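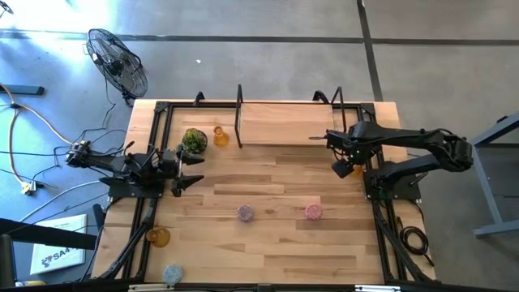

Nilton Chávez asked last week whether a state senator who has already resigned can still be tried by the senate. The short answer is that it depends on the state constitution, and many of them do not say.

Unit 4: Removal from office

Impeachment is the charge. The lower house votes on it, usually by simple majority. Conviction is a separate vote in the upper house and in most states takes two-thirds of the members.

Two questions to keep apart:

Jurisdiction – may the chamber hear the case at all?
Merits – did the officer do what the articles say?

A member can vote no on the first and never reach the second. Watch for this in the Vandport materials. The Calvo memo argues that resignation ends the case. The Dallano reply says the bar on holding future office would mean little if an officer could avoid it by quitting the night before the vote.

Expulsion is different. A chamber expels its own members under its own rules, with no trial in the other house. Students mix these up on the exam every year.

Reading for next time: Calvo memo, all of it; Dallano reply, from page 50; Nalley casebook, page 79 to the end of the chapter.

Response papers go to Fidelina Correa. Limit is 2,000 words, notes included. Pick one side on jurisdiction and answer the best argument against it.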